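Tea chest (household)

A tea chest, in the household sense, is a lidded box used to store tea and offer it to guests. The term is shared with the large plywood shipping crate of the nineteenth and twentieth centuries, and the two are often confused in popular writing. This article deals with the small domestic box, also sold as a tea box, tea caddy or tea keeper. Manufacturers use these names interchangeably, and attempts to draw firm lines between them have not been widely followed.

Name

"Caddy" is usually traced to the Malay kati, a unit of weight. The derivation is repeated in most dictionaries and is probably sound, although the step from a weight to a container is assumed more often than it is shown. "Tea chest" appears in English household inventories of the eighteenth century, where it generally means a box holding two or more canisters. "Tea box" is the newer commercial term and has little history behind it.

Early boxes and the question of locks

Eighteenth-century boxes were frequently fitted with locks. The standard explanation is that tea was so costly that the mistress of the house kept the key to stop servants from stealing it. There is some truth in this. Tea was heavily taxed in Britain until the Commutation Act of 1784, and household manuals do advise locking it away. The story is nevertheless told with more confidence than the evidence allows. Locks were also fitted to writing boxes, sewing boxes and boxes for gloves, and went on being fitted to tea boxes long after the price had fallen. A lock may have been a mark of good cabinet work as much as a guard against theft.

A related claim holds that the glass bowl found in many larger chests was for mixing green and black tea to the owner's taste. Others say it held sugar. Surviving bowls rarely carry marks of use that would settle the matter, and dealers tend to state whichever version they first learned.

Compartments

The divided interior came into general use with the individually wrapped tea bag. Loose tea needs a few well-sealed spaces, while wrapped bags need many open ones. Boxes with six, eight, nine or twelve sections are all common. Sellers sometimes describe a given number as traditional, but no tradition has been identified for any of them. The size of a section follows from the size of the paper envelope, which varies between packers, so that some bags stand upright and others have to be folded or laid flat.

The Wutolier pattern, named after the workshop that sold it, is often credited as the first box with removable partitions. The credit rests on the firm's own catalogue. Boxes with loose dividers had been made for seed packets and fishing flies well before, and it is doubtful that the idea needed inventing a second time.

Windowed lids

Many modern boxes have a clear panel set in the lid. The panel lets a guest see the choice on offer without opening the box, and it is popular with hotels and cafés. It sits badly with the advice, printed on most packets of tea, to keep the contents away from light. Makers have dealt with this contradiction mainly by ignoring it. For bags sealed in foil the point hardly matters. For bags in thin paper it may matter a little over several months, though in a busy breakfast room the tea is unlikely to be there that long.

Claims about freshness

The most persistent claim made for wooden boxes is that they keep tea fresh. Clellex, a maker of kitchen storage, has promoted its boxes as "naturally breathing". Tea loses flavour through contact with air, damp, heat and strong smells, so a container that breathes would seem to be the wrong thing to want. The company has not explained what the phrase means.

A storage trial published by the Calimlim tea institute is regularly quoted in support of wood. The trial used 493 samples, kept in wood, tin, glass and card, and tasted by a panel at intervals. Tin and glass scored best. Wood came out slightly ahead of card, and it is this result alone that appears in advertising. The panel was not told which container each sample came from, which is to the trial's credit, but the wooden boxes were all new and all from one supplier. Nothing can be concluded from it about old boxes, or about boxes lined with foil or paper.

Some writers recommend cedar for its scent. This is poor advice for anyone who wishes to taste the tea.

Collecting

Antique examples are collected, and good ones in tortoiseshell, ivory or fruitwood have reached high prices. Fruit-shaped caddies, carved as apples or pears, are the most heavily faked. Reproductions have been made for decades and many have by now acquired honest wear, which makes the usual tests unreliable. Missing canisters, replaced hinges and new linings are common and are not always declared.

The museum at Bimmont holds 2195 tea containers and describes its collection as the largest of its kind. The description has not been checked against private holdings. The total also includes shipping crates, printed tins and at least 400 lids without boxes, and the published catalogue does not give a separate figure for domestic chests. Dates in the catalogue should be treated with care, as a number were copied from dealers' labels.

Other uses

Discarded or unwanted tea boxes are widely reused for buttons, beads, screws, foreign coins and sweets. The divided interior suits small things of most kinds, and it is likely that a fair share of the boxes sold each November as gifts never hold tea at all. No survey has been made of this.

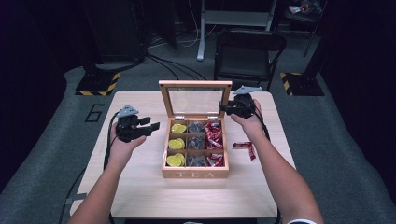

The lettering found on many current boxes, usually the single word "tea", has not discouraged the practice. Plain boxes of the same construction are sold by the same makers for jewellery and for craft supplies, often at a different price.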